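How to Write a Book Review for a Small Blog

Kiyoshi Kinoshita
Posted June 5, 2025

This page covers how I write a review of a novel from first reading to posting. It is meant for people who run a book blog in their spare time and get review copies from small presses. My own blog takes mostly thrillers and historical fiction, but the steps are the same for other kinds of fiction.

Before you start

Check what you agreed to. If a publisher or an author sent the book, read the email again and write down the date they asked for. Look at whether the copy is an uncorrected proof. If it is, don't quote from it without comparing the line to the finished book.

Step 1. Read once without stopping

Read the whole novel at your normal speed. Put a slip of paper in any page you may want later, but don't write notes yet. I use up to 10 slips. When I have more than that I usually can't find the page I want anyway.

Step 2. Make a fact sheet

After the first reading, write the plain facts on one sheet: title, author, publisher, page count, year, setting, names of the main characters and how they are spelled. For a recent review of The Hirkari Road, a spy novel of 179 pages from Lutton Press, my sheet also had a list of ranks, as two of the officers are promoted partway through. I had one of them wrong in my first draft.

Step 3. Go back to the marked pages

Read the marked pages again, slowly. Next to each one write what you noticed. "Good" is not enough. Write "the ferry crossing takes one paragraph and I knew where everyone was standing." You will be able to use a note like that later.

Step 4. Write the summary

Keep it to one paragraph. Say who the main character is, where the book takes place and what the trouble is. Stop before the middle of the book. In The Hirkari Road, I said that Captain Varkis is sent to the border to find a missing interpreter, and left it there.
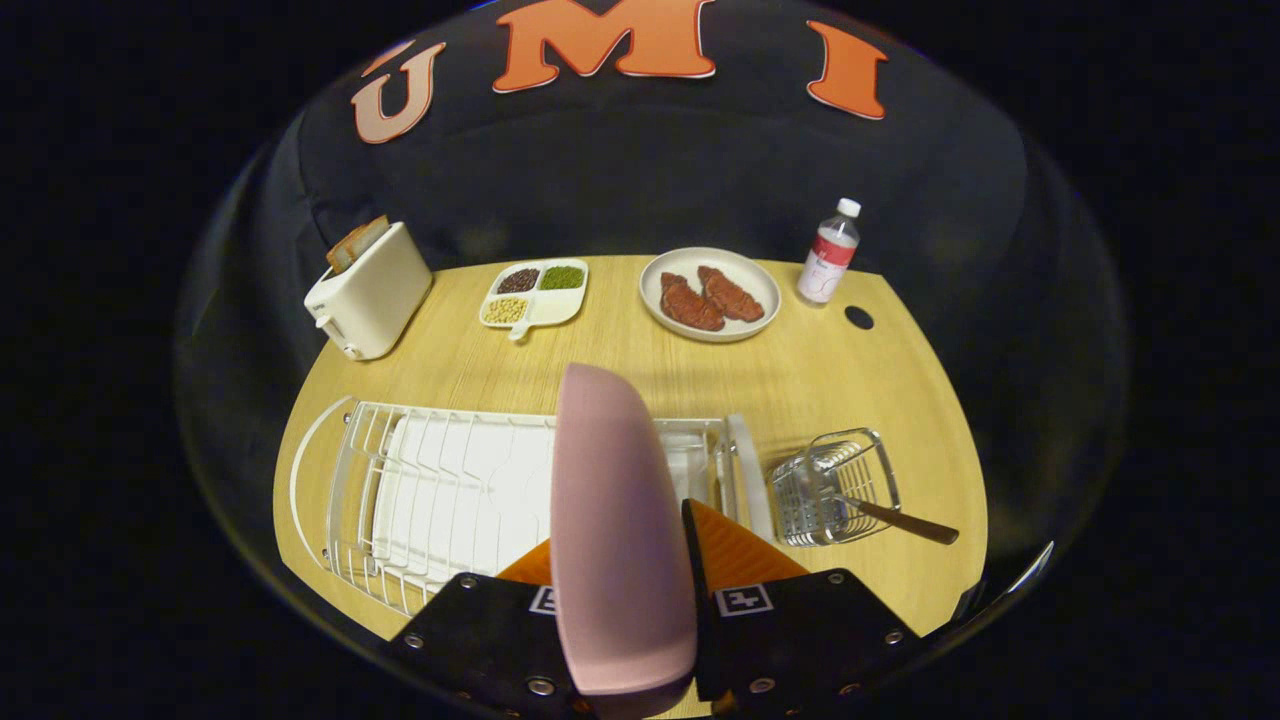
How much of the plot can a review give away?
Anything that happens in the first quarter of the book is usually safe. If the back cover mentions a later event, you can mention it too, in about the same amount of detail.

Step 5. Write the opinion

This should be the longest part. Pick 2 or three points and back each one with something from the book. A short quotation works well. If the dialogue is stiff, quote a stiff line. If the author clearly knows the country, name the detail that convinced you.

Write about the book in front of you. A thriller author's years in the army may be worth a sentence, but they don't make a chapter better or worse.

If you didn't like the book, say so early in the section and give the reason. Don't save it for the end.

Step 6. Cut

My first drafts run to some 3000 words. I post less than half of that. The opening paragraph is often the first to go, and after that any sentence with "gripping" or "page-turner" in it.

Step 7. Check names and post

Compare every name against the fact sheet. Add the publisher and year at the bottom. If you were given the book for free, say so above the review, where readers will see it first.

Send the link to whoever sent you the book. You don't need to send it before posting, and I would not agree to changes other than corrections of fact. An author once wrote to tell me that I had called the narrator Ikeda by his brother's first name all the way through. I fixed it the same evening and added a line at the bottom to say what had been changed.

Filed under: Reviewing, How-to
Older post: Keeping a reading log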